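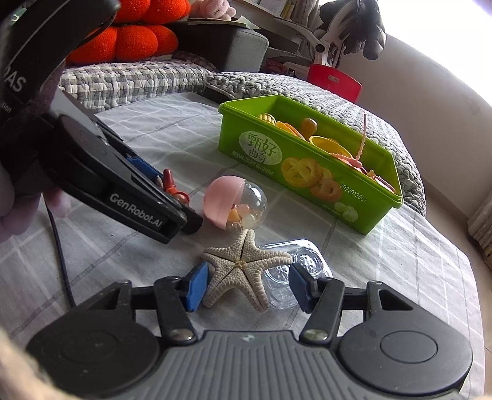 Tellbridge Half Marathon moved to August

14 May 2020

The Plonasville Athletics Association has confirmed that the Tellbridge Half Marathon will now be held in August, subject to public health advice. The course remains unchanged, starting at Natlow Oval and finishing on the riverside track.

All 1,588 entries already received will be carried over to the new date. Entrants who are unable to take part may request a full refund or transfer their place to another registered member. Requests must be lodged in writing with the association's office.

Runners will be released in waves of 80, with 3 minutes between each start. Wave times will be allocated according to the estimated finishing time given on the entry form. Those who wish to revise their estimate may do so through their club secretary.

The junior 5 km race has attracted 590 entries and will be run on the same morning, before the main event. Juniors must be registered by a parent or guardian.

Race director Áine Mac Giolla thanked members for their patience while the program was revised. An updated course map and parking details will be sent to all clubs in the next newsletter.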